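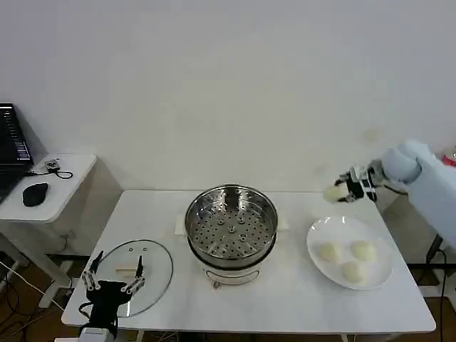 Figure 7. Steamed bun task, right arm holding a bun at the plate, lid off and laid to the left of the steamer.

5. Recording a demonstration by remote control

This section covers recording the steamed bun task with the Preter hand controllers. Both arms must already be calibrated (section 3) and the head camera view checked (section 4). A full set for this task is 30 recordings.

5.1 Setting out the table

1. Put the steamer in the middle of the table with the silver knob facing the robot.
2. Lay the glass lid flat near the front left corner, knob up.
3. Put the plate on the right-hand side. The whole rim must show in the head camera view.
4. Check that each arm can reach its own side of the table without touching the steamer.
5. Run a hand along the arm cables and pull any slack clear of the table legs.

Note: The steamer is not switched on for this task. Buns are used cold and should be replaced when the skin starts to tear.

5.2 Taking control of the arms

1. Sit at the control station and pick up both hand controllers.
2. Hold your hands in roughly the same pose as the grippers.
3. Press and hold both side buttons. The arms start to follow after a short delay.
4. Open and close each gripper once with the trigger.

If an arm jumps when you take control, let go of the side buttons, match your hand to the gripper again and repeat step 3.

CAUTION: Keep other people out of reach of the arms while the side buttons are held. Releasing either button stops both arms where they are. They do not drop what they are holding.

5.3 Recording

1. Press Record on the laptop. Wait for the tone.
2. Move the right gripper over the bun and come straight down.
3. Close the trigger slowly until the bun just begins to give, then stop. The grip setting for buns is 228. Do not use the default of 3000, as it will crush them.
4. Lift clear before moving sideways.
5. Lower the bun to its place and open the gripper fully.
6. Repeat for the remaining buns.
7. Bring both arms back to the rest pose and press Stop.

Keep the left gripper open and still unless the lid is part of the recording. Small movements of the idle arm are recorded too and the robot will copy them.

If you drop a bun, carry on only if you can pick it up again with the gripper. If you have to reach in by hand, press Discard and start again.

5.4 Naming and saving

Recordings are saved in the Prinlow folder under the task number, which is 184 for steamed buns. Add your initials when asked. Discarded recordings are kept until the station is shut down.

Questions about grip settings go to Rommel Pascual. Controller faults go to Florante Bañez.

Section last revised August 5, 2018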